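Bakness Refurbishing: What the Arm Does and Who Does the Rest
Student project report, Fleltmont College, Module 4

4. Findings from the placement

Bakness takes in retired office computers and strips them for parts. Before the cell was installed, two people on each shift opened the towers, pulled the boards and drives, and argued about the radio. The arm now handles part of the stripping. The radio is still a human responsibility.

During my placement the site processed 2446 machines, nearly 400 of which were sent back to the manual bench. The usual offenders were bent cases and cables tucked somewhere creative by a previous owner. Management calls these "exceptions". The bench calls them "Tuesday's lot", whatever day they turn up.

The job titles changed before the jobs did. Dismantlers became cell operators, received 13 hours of training from the supplier, Fisen, and were given a tablet each. Wrists are less sore, by general agreement. Against that, operators said they spent more of the shift waiting, and that waiting for a robot is oddly tiring. Two asked to rotate back to the bench, where at least the screws are yours.

Pay did not change. I asked why and was shown the tablet again.

4.1 The working position

Towers are laid on their side with the panel off, so that the gripper can come down on the board from above. Parts holders sit on a plate to the left of the case.

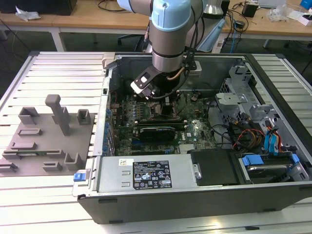
Mahmoud Tawfik, on reading the draft: you've been fair to the arm, but put in that we still get the blame when it stops. And the training was mostly slides.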